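Dunstan Quilted Duvet, White
Damer Bedding

Let's get the marketing out of the way. Damer calls the Dunstan "cloud comfort for every season." We sell bedding in a town with real winters, and no duvet we have tried suits every season. This one is fine from spring to late fall. By November most people will want a blanket over it.

What you get is a plain white duvet with a puffy quilted surface in rounded, stitched sections. The stitching is the reason we stock it. Cheaper duvets let the filling slide to the foot of the bed, and our store sample has stayed put through 17 washes.

The maker also says "wrinkle-resistant." We don't repeat that on our own tags. It creases as soon as you sit on it, and shaking it out helps for an hour or so. If you want a hotel-smooth bed, look at the flat-woven Triston coverlet and save yourself the ironing.

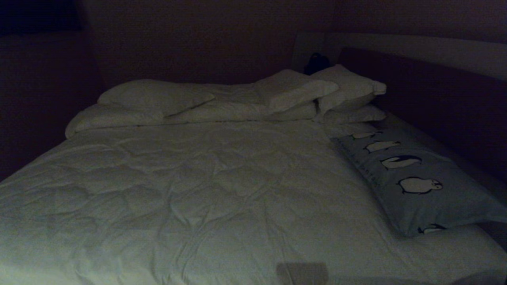

White goes with white, so matching pillows are easy to find. It also gives a printed pillow something plain to lie on, penguins included. Kids' stuff looks fine on it. Chocolate doesn't.

Sizes: twin, full, queen, king
Care: machine wash cold, tumble dry low, 2 cycles to dry fully
Returns: 9 days, unwashed, in the bag it came in
Pillows and pillowcases sold separately

The "Nuvberg sleep rating" printed on the packaging is the maker's own score. We have asked how it is worked out and are still waiting for an answer.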